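Print this page | E-mail to a friend

Flistolon Tabletop Board, white

I've had one of these on my own desk since June and I'm hooked! It's a plain white board you lay over a table you like too much to scratch. Smooth, matte, no glare from the lamp. I do all my gluing on mine (and, okay, most of my lunches).

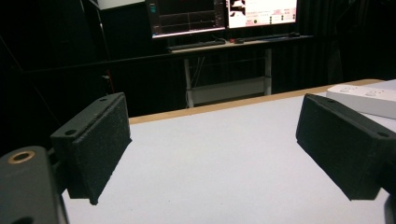
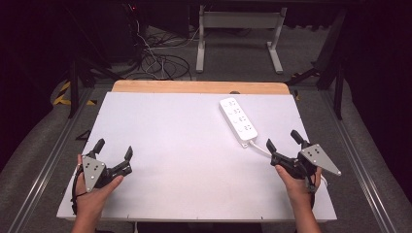
It ships flat from our Fescombe shop, usually in 2 days. Item 646, comes with 18 stick-on feet, which is way more than you need, so toss the spares in a drawer. Wipe it with dish soap and skip the scouring pads, please – I learned that one on my first board.

Recently viewed
Flurkar desk lamp
Sepúlveda cork mat
Flistolon board, item 602

We use cookies to remember your cart. OK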